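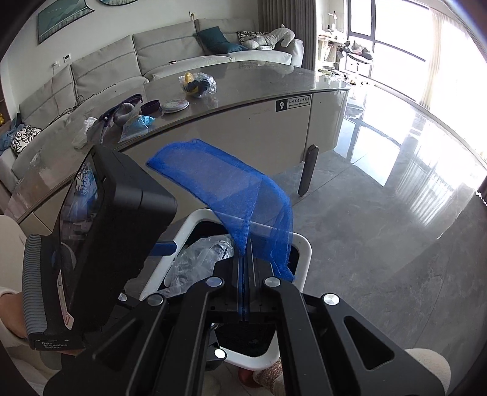 Is a robot going to tidy your lounge room any time soon? Going by what I saw at the Jovik open day, I'd keep hold of your own two hands for a good while yet.

I went along because Dilruba Hettiarachchi talked me into it. She follows this stuff much more closely than I do and she thinks I'm a grump about it. I probably am. I paid too much for a robot vacuum in February and it has spent most of its life stuck under the sideboard, so I don't arrive at these things with an open heart.

The Jovik place is out in Bruddale, past the Gillies turnoff, and parking was terrible. There was a short talk first. The man giving it said "in the home" so many times that I started listening for it and stopped listening to anything else. The slide I do remember said they had recorded 2,416 household tasks and were aiming for 3,000 by summer. I asked what counted as a task. Putting a mesh bag in a bin is a task, apparently. So is folding one tea towel. Fold 5 tea towels and you have 5 tasks, which makes the big number look a fair bit smaller to me.

What I hadn't understood before is how much of this is done by people. You hold the gripper yourself, one in each hand, and you do the housework with it, slowly, and the thing records how you did it. The small lettering at the base says "Data Acquisition System", which at least is plain about it. Then all of that goes off to teach a machine. So the bright blue mesh bag pinched over the rubbish bin is a person's work from start to finish, with a person's knee and sock right there next to it.

I'll say this for the grippers, the fingers are finer than I expected. They come together quite narrow, and that thin floppy mesh is a nasty thing to pick up even with your own fingers. Dilruba was delighted. She kept saying that soft things are the hard part, and that bags and cloth are where the older machines fell over. Fine, I believe her. I still think a person pinching a bag proves that a person can pinch a bag.

When question time came round I asked when we'd see it work with no person attached. The answer was long and friendly and had no date in it. A woman from Hitcombe asked what it would cost and got much the same answer, only shorter. Somebody else wanted to know where the recordings of people's homes end up, which was a better question than mine, and we were told there is a policy. I'd have liked to read the policy. I've emailed to ask for it and will put up whatever I get back.

Dilruba and I argued the whole drive home. Her view is that every useful machine has a dull stage where people do the same small job over and over, and that I'm judging the cake by the flour. My view is that I was invited to see cake – it said "home robot open day" on the flyer, in large letters. She says I should go again in a year. I've agreed, provided she drives and pays for the parking.

The sausage rolls were very good, by the way. If anyone from Jovik reads this, I left a green umbrella near the front door.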